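Kiludel questions the case for the "clear worktop" and asks sellers to show their workings

February — Kiludel, the household advice group, has today published a short paper on kitchen worktops, and it is not a friendly one. The group looked at the advice given by storage firms, kitchen fitters and tidying courses, and found a good deal of confidence with very little behind it.

The paper, Left Out On Purpose, takes aim at the claim that a bare worktop saves time. Of 36 leaflets and web pages collected for the work, 32 told readers to put everything away after use. Only four said where the figures they quoted had come from, and two of those pointed to each other.

"We keep being told that a clear counter gives you back an hour a week," said Eldana Alemneh, who wrote the paper. "An hour compared with what? If I wash up three times a day and the sponge lives in a cupboard, I open that cupboard three times a day. I would like to see the sums."

Kiludel asked nine households to keep their usual things out for a month and then to clear them away for a month, noting each time they went looking for something. The group says plainly that nine homes is a small number and that it would not build a law on it. Even so, most of the grumbling in the second month was over the same few items: knives, washing-up liquid, sponges and cloths.

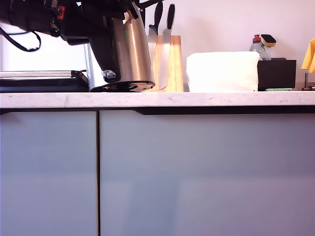
On a marble worktop: a pale wood knife block, washing-up liquid and sponges within reach of one another.

The paper is no kinder to the other side. Kiludel does not accept that whatever is used often has earned its place by the sink, and it doubts the popular "arm's reach" rule, which appears in several of the leaflets and seems to mean something different in each. Sponge holders come in for particular doubt. The group found no good reason to think that a second or third sponge keeps a kitchen any cleaner, and asks why so many starter sets include them.

Robel Belay of the kitchen shop Gavgate, who was shown the paper before it came out, disagrees with parts of it. "People buy boxes and trays from us because they like the look of an empty counter," he said. "That is a fair reason to buy a box." Kiludel replies that it would be happy to see that reason printed on the label in place of the one about saved hours.

The group is asking sellers to do two things: give a source for any claim of time saved, and stop using "clutter" for objects that are in daily use. It has written to the storage makers Zeleke and Stuvitz and will publish their answers in full if they come.

Left Out On Purpose is free to read on the Kiludel website. Paper copies can be had by post for the price of the stamp — large print on request.

Notes to editors: Kiludel takes no money from kitchen or storage firms. Eldana Alemneh is available for interview in the mornings, up to 11.30 am.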